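Home robot guidelines: a lot of paper, not much sofa

The second draft of the Konine guidelines for household manipulation landed in our inboxes in March, and I have now read it twice. It runs to 614 numbered clauses. I went in hoping for something a small lab could pin up next to the charging station. I came out with a headache and a list of complaints.

Start with the good part. The chapter on stopping is clear. It says who may press the stop, how far the arm may travel afterward, and what has to be written down before anyone starts it again. Tasora has been working that way for a while and their logs are easier to read than most, ours included. If the whole draft were like that chapter I would have little to say.

Then comes the chapter on soft goods. It assumes a cloth lies flat, on a hard surface, by itself, in a color that stands out from what's under it. A team can pass the handling test with 2000 grasps of the same square of fabric on the same table. I have seen that kind of number on a slide at Mondska, and the audience clapped. I would like to know what the arm does on grasp 2001, when the cloth is a towel wadded up on a cushion and the cushion gives when you push on it.

The draft does have a clause on yielding surfaces. It's two sentences long and tells the operator to "take suitable care." Suitable to whom? A fingertip pressed into upholstery can catch a seam, a zipper or the edge of a cushion as easily as it catches the towel, and a force limit chosen for a tabletop tells you very little about any of them. Saarela sent in a comment asking for separate limits for padded furniture. The reply was that this would be "considered for a later revision." We have all had that reply before.

I am also not sold on the tidy-room rule, which wants loose items cleared before each run. Fine for a first test. As a standing requirement it removes the job - people buy these machines for the rooms they haven't picked up.
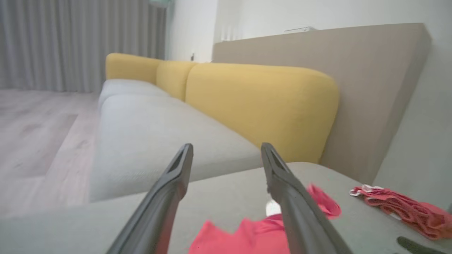
Open gripper over a sofa seat, with coral-red cloth below and a crumpled salmon-pink towel off to the right.

What I'd ask for is modest. Record the surface along with the object. Report failed grasps in the same table as the good ones, with the force reading next to each. Let a second person, who didn't set up the room, choose where the laundry goes. None of it needs new hardware, and all of it would fit on a page.

Comments on the draft go through the usual form. Please name the clause number, or they send it back.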